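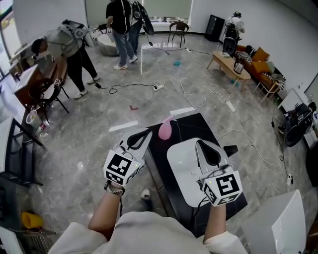

Pink spray bottle on the black table.

Section 4 – Getting a Unit Ready Between Guests

This section of the Mosoti host guide covers the turnover: the hours between one party checking out and the next one checking in. It applies to all self-catering cottages, cabins and apartments listed with us. If your property is a shared house with a resident host, use Section 7 instead.

Last revised 12 May 2019. Changes from the previous edition are in 4.3 (key safe codes) and 4.5 (reporting damage).

4.1 Before you start

Open the Turnover page in your host account and check three things: the departure time, the next arrival time, and the number of guests in the next party. Late departures that we have approved are shown in orange. If the gap between parties is shorter than 60 minutes, do not begin. Call the bookings desk and ask for Olesia Stasiv or whoever is covering for her.

Note: The number of guests on the Turnover page includes children over two. It does not include infants, so look at the booking notes for a crib or high chair request.

4.2 Cleaning and linens

1. Open the windows in every room, weather permitting.

2. Strip all beds, including any that look unused. Shake out the covers before bagging them.

3. Start the dishwasher, even for a half load.

4. Clean the bathroom from top to bottom and finish with the floor. Leave the shower door or curtain open to dry.

5. Wipe down kitchen counters, the stove top, the inside of the microwave and the handles of all cupboards. Empty the refrigerator. Unopened drinks and dry goods may stay if they are in date.

6. Make up the beds to match the booking. Twin and king layouts for the Vundard cabins are on the card inside the linen closet door.

7. Vacuum, then mop hard floors. Work toward the front door.

8. Put out the welcome pack and close the windows.

Caution: Never mix bleach with any other cleaner. Keep all cleaning products in the locked cupboard once you are done, not under the sink.

Caution: Do not use abrasive pads on the glass stove tops. Scratches are charged to the turnover budget.

4.3 Changing the key safe code

The code must be changed after every departure. Guests receive the new code by text message at noon on the day they arrive, so the change has to be finished by then. If an approved late departure makes that impossible, ask the desk to hold the message.

1. Find the new code on the Turnover page, under Access.

2. Open the key safe with the current code.

3. Press the reset lever inside the door and hold it down.

4. Set the dials to the new code and release the lever.

5. With the door still open, scramble the dials and try the new code. Repeat once more.

6. Put both keys back, close the door and scramble the dials.

7. Press Confirm on the Turnover page.

Note: Two of the older units at Govness have a push-button safe. The buttons can be pressed in any order, and a digit cannot be used twice. The system knows this and will only issue suitable codes.

4.4 Heating and hot water

Set the thermostat to Away if the next arrival is tomorrow or later, and to Home if it is today. From October through the end of the heating season, leave it on Home in all cases.

The water heater stays on at all times. If you find it switched off, turn it back on and allow 35 minutes before testing a faucet. If the water is still cold, report it as urgent.

4.5 Reporting damage and lost property

1. Take a photo before you move or repair anything.

2. Open a report from the Turnover page and choose Damage, Missing or Found.

3. Describe the item and the room. A line or two is enough.

4. For anything that affects safety or the next guest's stay, check the Urgent box and call the desk as well.

Reports must be in before the next party arrives. After that we can't claim against the departing guest's deposit. Claims are handled by Nicanor Ocampo, who may call you for details. Found items should be bagged, labeled with the booking number and left in the office drop box – please don't mail anything to guests yourself.

Note: Wineglasses, mugs and plates are treated as normal wear. Replace them from the spares shelf and skip the report unless the shelf is running low.

4.6 Finishing up

Walk through the unit once with the lights on, then once with them off. Check that the television remote works and that the guest book has a pen. Lock the windows on the ground floor.

Press Unit Ready. The page will turn green and the bookings desk will be notified. If it stays gray, one of the earlier steps has not been confirmed, most often the key safe. Go back to 4.3, step 7.

For linen orders and supplies, see Section 5.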